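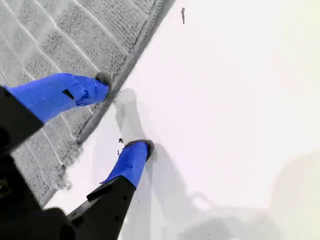 Fig. 1. Grey texture, white ground, and the slanting edge where one meets the other.

Luris Housekeeping Certificate
Unit 4: Looped cloths, and how to find their edges
Handout to accompany the January session

Bring this sheet with you. Spare copies are kept in the linen room, under the spare copies of Unit 3, which everyone also forgot.

What the unit covers

Small towels, cleaning cloths, bath mats and anything else with a looped or fluffy face. Bed linen was Unit 2 and will not be discussed again until the practical, when it will be discussed at length. Kitchen cloths with a flat weave (tea towels, glass cloths) belong to Unit 5, and if you put one in the looped pile during the sorting exercise you will be asked to go and get it back.

By the end of the afternoon you should be able to tell a cotton terry from a microfibre by hand, pick a towel out of a heap by its edge, lay it flat in one go, and fold it to the Luris standard. The last of these takes most people longer than the other three together.

1. A few words we use

Ground. The woven or knitted base of the cloth, which you rarely see and which does all the work.

Pile. The loops that stand up from the ground. If the loops have been sheared the cloth is called velour, it looks expensive, and it dries you rather badly.

Hem. The turned and stitched edge. On a cheap cloth it may be overlocked thread and nothing else.

Selvedge. The finished edge made on the loom. Some people use it for any edge at all. We don't mark you down for this, but we do notice.

Hand. How the cloth feels. An old trade word, and still the best one available for something you are going to be doing with your eyes on the clock.

Wale or rib. A raised line running along the cloth. Ribs are useful to a folder: they show you straight away whether the thing is lying square.

2. Telling one from another

Cotton terry has a longish loop that gives under the thumb. Drag a dry fingertip across it and it lets you go. Microfibre has a much finer loop, packed close, and it catches on every rough bit of skin you own. Students who garden or have been ill-advised enough to sand a floor will have no trouble with this test. Everyone else may borrow an emery board and improve their chances.

Colour tells you nothing. Grey is the worst offender. There are grey cotton face cloths, grey microfibre dusters, grey bath mats and grey things that were white when Sikura House first bought them, and from across the room they form one large grey family. The sorting bins in the practical are all grey too. We did ask.

Weight is a better guide. Pick up the dry cloth, bunch it, let it drop open. A heavy cotton falls like something with an appointment. A microfibre of the same size takes its time and clings to itself on the way down.

Labels are best of all, where they survive. Of the 73 cloths in the teaching basket, a good many have had their labels cut out by somebody whose neck itched, which is a strange complaint to make about a floor cloth.

3. Picking up

Most bad folds begin with a bad pick-up. The cloth is lying in a lump, you take hold of the lump, and you now have a lump in your hand at chest height. Shaking it helps less than you would like.

Work through it in this order:

Look for an edge before you touch anything. A hem usually shows as a thicker line, or as a strip of a slightly different shade. If there are two such lines and they run towards one another, follow them, and where they meet you have a corner.

If no edge is showing, take a small pinch of the highest fold and lift it a hand's width. Something will fall out of the bottom. With luck it's a corner.

Take that corner in your other hand and let the first hand go. People hate this step. They have hold of the cloth and they would like to keep it, but the middle of a towel is no use to anyone.

Run your free thumb along the hem until it reaches the next corner. Do not skip along the edge by jumping. You will come off the hem and back on to it somewhere else and end with two opposite corners, and a towel held by opposite corners makes a very nice sling.

Pinch with the pads of finger and thumb, never the nails. Looped cloth snags. A pulled loop on the face of a bath towel is a small matter on the day and a ladder by the spring.
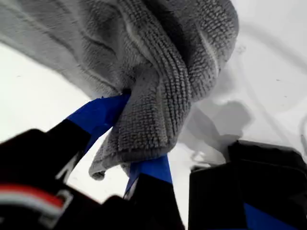
The amount you pinch matters as well. Too little and the pile slides over the ground and out of your fingers; too much and you have gathered three layers, one of which belongs to the other side of the cloth. Two layers at a time is plenty. If you can feel the cloth rolling between finger and thumb, you have it on a fold and not on a hem, so put it down and begin again. There is no prize for rescuing it in the air, though every intake contains one person who tries.

4. Laying flat

Lower the far edge first. Let it touch the table, then bring your hands towards you and allow the rest to follow. If you drop the near edge first the cloth lands on its own knees.

A pale table is best for dark and mid-grey cloths, and a dark one for white. You want the outline to show. In the Luris room the long table is white and the short one is oak, so please choose according to what you are holding and not according to which is nearest the radiator.

Smooth from the centre out with the flat of the hand, going with the pile. Against the pile the cloth creeps, and you will spend a happy few minutes chasing it up the table.

Check the hem all the way along. A hem that has turned under makes its edge stand up thick, and you can often see a thin shadow running beneath it on a light surface. Flip it out with one finger. A hem folded under on the table will be folded under in the cupboard for as long as that towel lives there.

5. The Luris fold

For cloths under the length of your forearm: half, half again, hems inside, soft edge facing out. That is all.

For hand towels: thirds along the length, then half, then half. Thirds are judged by eye. The ribs will help you if the towel has them, and if it hasn't you must put up with your own opinion. A wrong third shows as a stair on the finished edge and is always blamed on the towel.

For bath mats: half, once, and stop. They are not interested in being any smaller.

The Plirkov fold, which some of you will have learned elsewhere, rolls the cloth and tucks the last corner into the end. It looks well in a basket and it travels. It also puts a hard crease round the outside of a heavy terry, and a cupboard of rolled towels has all the stability of a cupboard of logs. We teach it for guest baskets only. If you roll anything else in the practical we will unroll it, slowly, while you watch.

6. Washing, very briefly

Wash microfibre by itself. With cotton it collects the lint, and then you have a grey cloth covered in other people's colours. No softener on either; it coats the loops and they stop drinking. Sixty degrees was the old house rule for everything. The present one is to read the label, or the Chang chart on the back of the linen room door, which lists each cloth by bin. Row 67 is the one with the tea on it. It says cool wash, line dry.

Tumble cotton terry if you like it fluffy. Don't iron it. Anyone found ironing a bath towel will be treated kindly and moved to Unit 2.

7. Common faults from last year's practical

The long corner: one corner sticks out past the other three. Usually a towel that wasn't square on the table to begin with.

The pillow: air left in the second fold. Press, don't slap.

The hidden hem: see section 4, where we went on about it.

The sandwich: a second, smaller cloth folded inside the first. More frequent than you'd imagine, particularly with microfibre, which arrives from the dryer holding on to its friends. Run a hand between the layers before the last fold.

The confident one: beautifully done, wrong side out. On most looped towels the two faces are alike and you'll get away with it. On a ribbed mat you won't.
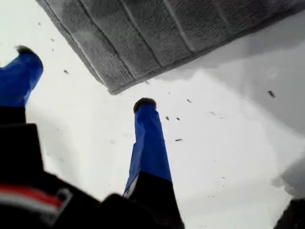

Fig. 3. Ribbed grey cloth with its thicker lower edge. Compare the notes on hems in section 4.

8. Before the practical

Fold something every evening for a week. It needn't be good. A face cloth will do, or a bar mat, or a sock if things are bad at home.

Try one pick-up with your eyes shut, finding both corners by the hem alone. Do this sitting down and away from candles.

The practical begins at ten in the morning in the long room. You'll be given a basket, a table and four cloths of our choosing, at least one of them grey. Short nails, no rings with raised stones, sleeves you can push up. The basket must go back to the shelf marked 1,673, a number left over from an inventory that was never finished, and please don't renumber it.

Unit 5 reading is the pamphlet on glass cloths. It's thin, and most of it is about lint.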